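3.2 Sample and Listing Data

The listings were collected from the booking pages of three regional agencies, Allo, Ponevetti and Munasinghe, which together cover most of the short-stay hotels and serviced apartments in the Varkwood district. Each listing was stored once, in January, with its written description, its nightly rate for a midweek stay and the full set of guest reviews. Listings with fewer than 12 reviews were dropped, as were duplicates offered by more than one agency at the same rate. The final sample holds 1668 listings.

Written descriptions were split into sentences, and each sentence was assigned to one of three classes: location, facilities or service. Two of the authors coded a shared set of 60 listings separately and then met to settle the differences. Most of these concerned sentences that mix classes, such as a claim that a property is close to the beach and offers a free shuttle to it. Such sentences were split at the conjunction where the grammar allowed and were otherwise coded by their main verb. The remaining listings were divided between the coders.
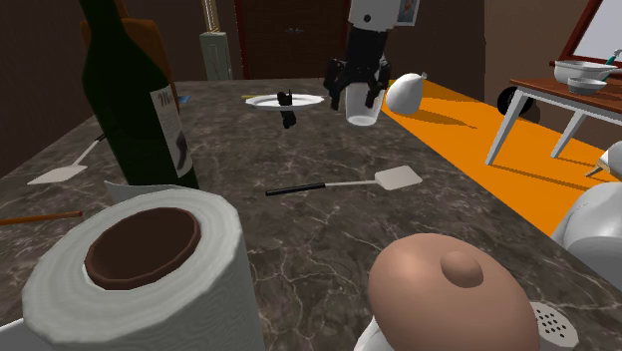

Figure 3. Rendered countertop with a paper towel roll, a green wine bottle and a cutting board.

Location claims were checked against the street network. For every stated travel time, we computed the shortest route from the property entrance to the named landmark, on foot or by car according to the wording of the claim. Where the mode of travel was not given, both routes were computed and the shorter time was kept – a choice that favors the property. Claims without a number ("steps away," "within easy reach") were coded as vague and left out of the accuracy measure, but they were retained in the count of location sentences.

Review text was handled in a simpler way. A review was marked as disputing the location if it contained a direct statement that the property was farther from a landmark than the guest had expected. Complaints about traffic alone were not counted, nor were comments on noise or parking. Star ratings enter the model only as a control, given that the agencies use different scales and do not publish how the averages are formed. We rescaled all ratings to a common range before estimation. Nightly rates were logged, and properties that changed their name during collection were treated as a single listing under the later name.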